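Notebook, Yimer room
October 1, 2020
Present: me, Hagos Tekleab. Dehua Cui by phone, mostly to disagree.

Picked up the drinks shelf job where we left it in July. The idea then was that bottles and cans would each have a proper spot, so that whoever sets out the table doesn't have to reinvent it every morning. The idea has aged well. The shelf sat in its box.

Started with glass. The Perrier is the awkward one, being all belly, with the label sitting right at the widest part. Stand two of that shape side by side and they touch at the middle while the bases look perfectly innocent. Dehua's July sketch spaced everything by the base. I have written "NO" beside it in pencil and initialled it.
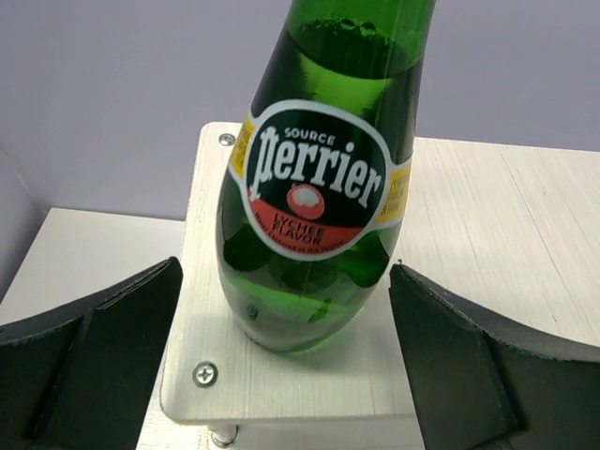 GLASS, GREEN

Space by the widest point, plus a finger. Labels face front. A tilted label is the printer's problem, so don't turn the bottle trying to make it level (I did this for longer than I'd like recorded). Green glass goes on the open table, never on the shelf. The top board is high enough already and I don't want to be reaching over it for something slippery.

Hagos wanted the green ones grouped by brand. We tried it and it looked like a shop that was closing. Went back to grouping by colour, which he now says was his suggestion.

Next, caps. I had been calling all the green-capped ones "the green caps" in my notes, which was fine until I tried to read those notes. The Chang cap has the name in big white letters and an elephant emblem, so it can be told from above, provided you come at it from the correct side. From the wrong side you get upside-down elephants. Either way the crimped edge is still the crimped edge, and my thumb has opinions about it. 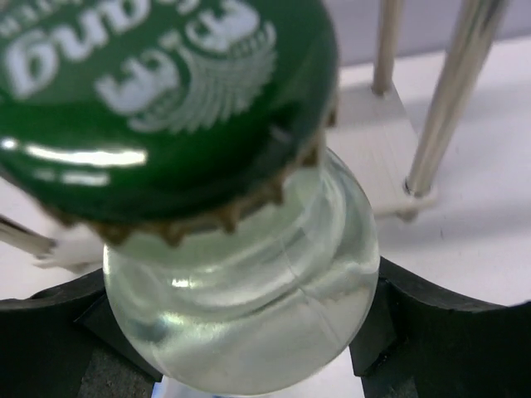
Told Dehua we should lift by the body and leave the neck alone. Dehua says the neck is what necks are for. We agreed to try both ways and write down which one annoys us less. So far I've lifted by the body and knocked the neighbour, then lifted by the neck and felt smug, so that column of the page is not going my way.

Moved on to the shelf itself. Two boards, four round legs, small holes near the corners of the top board. Harkuditz sent the Ilik kit with instructions for a different shelf, 42 steps of them, including one for a drawer. Hagos put ours together without reading any of it. It doesn't rock. I checked by leaning on it while he was out.

Layout for the rest of the day:
Top board: two clear bottles, green caps, over to the right.
Lower board: the two dark cans with the gold-yellow bands.
Table in front: green glass with the gold foil necks on the left, plastic water on the right, one behind the other in each column.

The left can leans. I straightened it, went for the tape, came back, and it had gone back to leaning. Leaving it until someone complains.

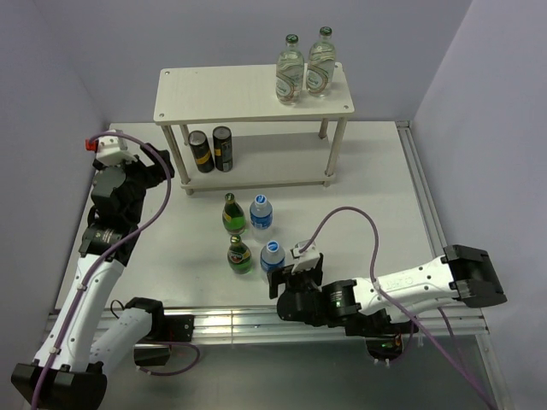
Still to do

Mark the bottle spots with the Sukex tape, low-tack only. The other roll took the finish off the side bench and I'm still hearing about it.

Ask Dehua whether the two columns in front need more of a gap. I can get a hand in between. Hagos has bigger hands and says no comment.

Find out who ordered 100 cork coasters. We asked for 5.

Hagos to print the layout and pin it by the door. If it comes out in landscape again I'm drawing it by hand.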